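Covura Door Damper, pack of 16

Soft-close dampers get sold as a cure for everything. Most of what I've stocked over the years slammed again within a season, so I took the Covura on with some doubt. It is a small push-in piston, 32 mm long, and it slows the last bit of a door's travel. That is all it does.

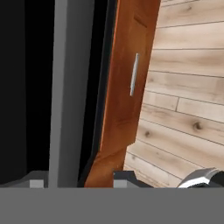 Marikar, who make it, claim "whisper quiet". I wouldn't go that far – there is a faint click. Fitting takes a drill and some patience. You want the door swung right out, as on the wooden one shown, before you mark the hole. Bent hinges will stay bent.

Tania Patwary fitted 7 in her kitchen and took two back out. Returns accepted if unused. Code 266.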